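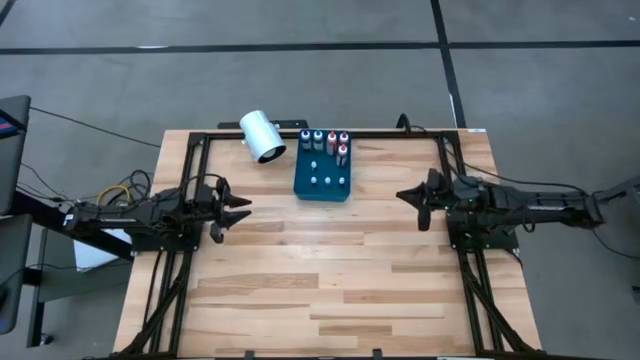
Reading time: 1 minute

Subject: Re: Barroso trial, second dose interval

Dear members,

The Sokthorpe site will keep the second dose at week 5. Patients already enrolled do not need to sign a new consent form.

> Could the office confirm whether the interval is changing?
> We have 40 patients on the Corkar vaccine and clinic dates
> to book for September.

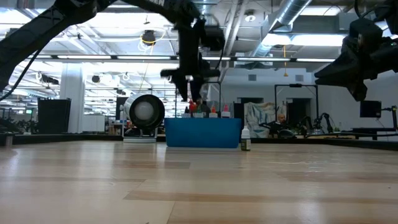

Blue bin on the wooden worktop.

Clinic dates may be booked on that basis. Follow-up remains at 52 weeks, with scans read centrally at Tretport. 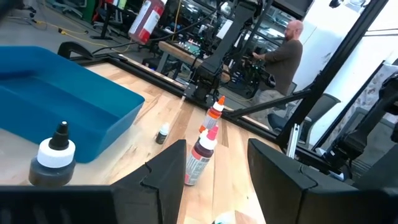 Sites should continue to report any fever lasting longer than two days, using the existing form. Late reports are still accepted.

Trial Office, Sokthorpe

Print | E-mail this message

Comments

Does the week 5 rule cover patients who missed their first scan?

Thank you, our pharmacy had been asking.

Please could the form be sent round again? Our copy is the old one.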